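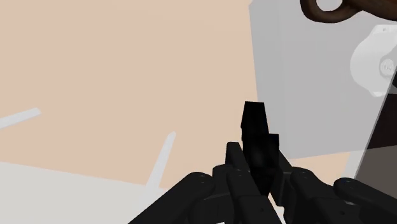
Phyllis Bloxham wrote in to ask whether she has to start her green card renewal all over again now that she's moved from Firkton to Clollau, and I'm so glad she did, as I suspect she speaks for a good many of you.

The short answer, Phyllis, is no. A renewal that has already been filed carries on after a move, but you do need to report the new address within 10 days, and telling the post office doesn't count. You can do it through your online account, and it's best to have your receipt number beside you so the change gets attached to your pending case as well. Keep the confirmation page! Print it, tuck it in with your other papers, and then you can stop worrying about it.

While we're on the subject – please do dig out your receipt notice and read it all the way through, even the dull part at the bottom. For most people renewing a ten-year card, it extends the old card's validity for a good while past the printed date, and you'll want to carry the two together when you travel or start a new job. Veronica Vlad went back and forth with her employer's front office for 2 weeks last October over exactly this, and it was settled the minute she brought the notice in.

Our next paperwork evening is at the Van Dusen room, and we have 70 chairs, so bring your sister or your neighbor along too. Gijs Dijkstra will be at the door with the sign-in sheet. Natalie Hartley and I will be going over forms at the long table, though for anything involving an arrest or a long stay abroad we'll point you to a licensed attorney, and we do mean it kindly.

Corinne Kapoor, April 2024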